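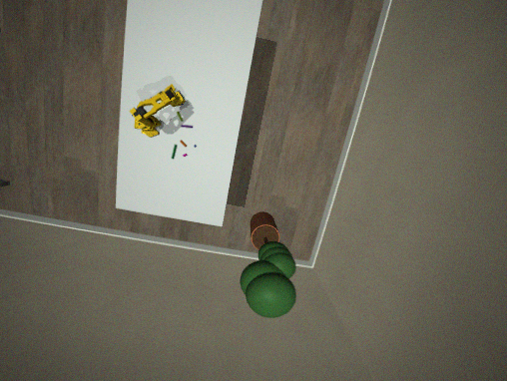

グラーンブリッジの冒険遊び場、九月に再開へ すべり台は戻らず

2026/08/28

グラーンブリッジ町の外れにある冒険遊び場「キスコム広場」が、九月の第二週から再び子どもたちを迎える。町の公園課が発表した。閉鎖から52週間、つまりほぼまる一年ぶりになる。当初の告知に書かれていた工期は「数週間」だった。52も数週間のうちに入ると言われれば、返す言葉はない。

閉鎖のきっかけは、丘の斜面に据えられていた長いすべり台の点検だった。検査を請け負ったシスソープ社の報告書は、支柱の根元の腐食と並べて「利用者の到達速度が想定を上回る」ことを問題に挙げている。地元の小学生はこの点をとうに把握しており、蝋引きの紙を敷けばさらに上回ることも知っていた。

再開後の広場に、そのすべり台はない。跡地には「傾斜体験エリア」ができる。公園課の資料によれば「年齢を問わず高低差を安全に味わえる空間」で、図面で見るかぎり芝生の坂である。坂の上と下には案内板が一枚ずつ立ち、上の板には「ここから下りられます」、下の板には「ここから上れます」と書かれるという。

明るい話もある。砂場と水場はつながり、長年の懸案だった泥が公式に認められた。手押しポンプは2基。以前は1基しかなく、夏になると順番をめぐる外交交渉が日没まで続いていた。廃材で小屋を組み立てる一角も残り、金づちとのこぎりの貸し出しは従来どおり係員の立ち会いのもとで行われる。ただし、小屋の高さは2メートルまで。前回の最高記録については公園課も測っておらず、子どもたちの証言には三倍ほどの開きがある。

遊具の新設は、木製遊具を手がけるコワルチャック工房が担当した。目玉は丸太を互い違いに渡した登り台で、設計にあたって町内の子どもからおよそ500件の要望を集めたという。最も多かったのは「前のすべり台」、次が「前より速いすべり台」だった。工房は三位の「登るところ」を採用した。四位の「ワニ」は継続検討となっている。

設計を担当したクレメンティーナ・マリーニョさんは、現地での説明会で「危なさを全部抜くと、子どもは柵に登り始めます。登ってほしいものを先に置いておくほうがいい」と話した。会場の保護者からは拍手が起きたが、その間にも後方の柵には三人ほどが登っており、説明会は一時中断した。

利用時間は午前十時から午後五時半まで。入場は無料で、予約はいらない。六歳未満の子どもには大人の付き添いが必要になる。車いすで使える高床の砂台と、幅を広げた通路も今回の改修で加わった。通路は駐車場から水場までひと続きになっているが、肝心の駐車場の入り口には旧来の段差が残る。公園課に尋ねたところ、段差は道路課の所管だという。道路課は、段差の上の部分は公園課のものだとしている。

着替えの持参が勧められている。更衣用の小屋は工事が遅れ、再開には間に合わない見通しで、当面は管理棟の廊下にカーテンを吊って代用する。カーテンの柄は住民投票で決める案もあったが、予算の都合により無地となった。

初日の式典では町長があいさつに立ち、テープカットのあと登り台の試し登りをする予定。革靴での利用は遊び場の規則で禁じられているため、町長室は現在、運動靴を手配している。雨天の場合、式典は中止となるが、遊び場は開く。泥の仕上がりはそのほうがよいと、係員は見ている。

撤去されたすべり台は資材置き場に保管されており、引き取り手を募っている。問い合わせは再開の日程よりも多く、これまでに学校が二校、農家が一軒、用途を書かなかった個人が数名、名乗りを上げた。引き渡しの条件は「斜面に設置しないこと」。平地に置いたすべり台で何をするのか、公園課は申込書に記入欄を設けている。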